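How to compare two grippers on a bag-packing task

By Wilma Groen
3 December 2019

Packing candy into a paper shopping bag is a good test for a pair of grippers. The bag is light, it folds when pushed, and the candy packs are slippery and never sit the same way twice. A gripper that does well on wooden blocks can do badly with all of this. The steps below are the ones we use at Privcombe to choose between the Nekance finger set and the Wumbei finger set, and they should work for any two sets that fit the same wrist.

You will need two arms, a fixed camera, a camera on each wrist, a paper bag with string or rope handles, and a mix of soft candy packs. 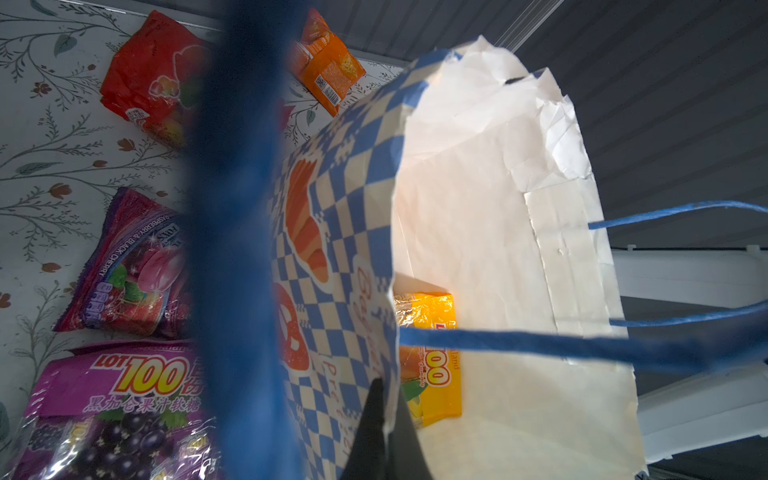 Reading time: 2 minutes

Step 1. Set up the wrist camera

Mount the camera so that at least one fingertip shows when the gripper is near the bag. You want to see the finger against the paper, the open mouth of the bag, and the packs lying next to it. Check the view at the working height, with the bag in place. A view that looks fine over a bare table may lose the fingertip once there is paper in front of it.

Straps and handles close to the lens will blur. Leave them alone unless they hide the fingertip for most of a run. If they do, turn the bag a little and start again.

Step 2. Set the grip force

Start low. Close the gripper on the side of the bag and lift until the paper moves. If it slips, raise the force one step in the Vokgate controller and try again. Stop at the first setting that holds. Paper tears at the rim before anywhere else, so grip lower down if the rim is already worn.

Do the same with a candy pack. Write down both settings. The Nekance fingers are narrow and need less force on plastic. The Wumbei fingers are wider and do better on paper, but they have trouble getting under a pack that lies flat.

Step 3. Run the task

Use one arm to steady the bag and the other to pick. Keep the same operator for both finger sets. Yevhen Pasichnyk ran all of ours, 107 attempts in all, and he took a break whenever he changed fingers.

Score each attempt as placed, dropped, or missed. A pack that goes in but knocks the bag over is a drop. Change bags when the handles pull loose – a weak bag makes both sets look worse than they are. 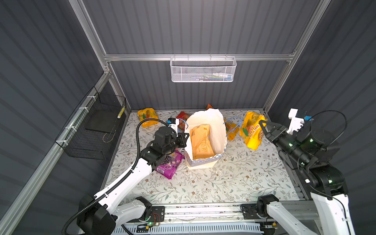
Do both arms need the same fingers?

Mixed sets work well if each arm keeps one job. Put the wide fingers on the arm that holds the bag and the narrow ones on the arm that picks. Calibrate each gripper on its own after the change, and save the settings under separate names.

Step 4. Read the results

Look at the misses first. If most of them happen before the fingers close, the problem is probably the camera angle or the approach, and new fingers will not help. Slips after closing point to force or finger shape.

Then play the wrist video next to the fixed camera video for each drop. The fixed view shows where the arm was, and the wrist view shows what the finger touched. We had put several drops down to low force that were really a fingertip catching on a handle.

If the two sets score close together, repeat Step 3 with the arms swapped. We redid our own comparison that way in April and kept the mixed setup.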